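GRIPPER FAULT CHECKLIST, SIMULATED KITCHEN CELL
Drelodora test line, revised in May after the potato business

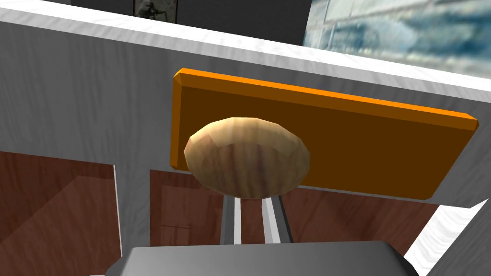

Teodora Grgić wrote back on the first draft that a checklist for a robot with no physical body was a fine use of everybody's morning, and could item 3 please say what to do when the stop button is on a menu. Item 3 now says so.

Background, for anyone who missed it. The pick-and-place controller we run in simulation is the same one that goes onto the arm at Jitthorpe. During an overnight batch it closed on the potato, kept closing, and went on asking for more force until the run timed out. The simulator objected by launching the potato through a cabinet. At Jitthorpe there are no cabinets to speak of, only people.

Inspector: Ihor Ostapchuk
Status marks: OK / FAIL / OPEN

1. Force limit loaded at start of run.
FAIL, then OK. The limit was set to 80 newtons in the Vasić config file. The controller was reading a different config file, also named Vasić, one folder up. That one has been deleted. Please don't make another.

2. Force limit still in place after a reset.
FAIL. It survives the first reset and is gone after the second. Workaround: reload the config by hand every time. Fix is with Teodora.

3. Stop command reachable within one action.
FAIL, then OK. It used to live under Tools, then Advanced, then a box asking if you were sure. Now it's the space bar. It also stops the batch, so keep your lunch off the keyboard.

4. Stop command opens the fingers or holds them, as documented.
OPEN. The manual says hold. The code says open. I can argue for either, but I'd like them to meet. For a potato, open is fine. For a knife over someone's hand I would want a longer talk.

5. Contact sensing agrees with object shape.
FAIL. The potato's collision shape was a plain box left over from an earlier test, so the fingers were "touching" it well before they got there, then slid around a corner that isn't drawn. Replaced with the proper mesh. Recheck with the other vegetables, especially anything long.

6. Timeout on a grasp that doesn't settle.
FAIL, then OK. Was 2000 steps, which is a very long time to squeeze anything. Now 46. Plellari asked for the old value back because their slow grasps were failing. They can have it in their own branch, with their own name on it.

7. Fault is written to the log.
OK, sort of. The log did record the fault. It recorded it as "info", between two lines about lighting. Raised to "error" and it now halts the batch.

8. Someone reads the log.
OPEN. No technical fix proposed.

9. Same controller version on the simulator and the real arm.
OK at 4 p.m. on the day of inspection. I make no promise about 5.

RELEASE TO REAL ARM: NO
Items 2, 4 and 8 have to be closed first. Item 5 can go out as is if the arm is only given boxes, and Jitthorpe has agreed to boxes.

Teodora has asked that future faults be reported with the random seed attached — "it flew" doesn't let her reproduce anything. The seed for this one is in the ticket.

I.O.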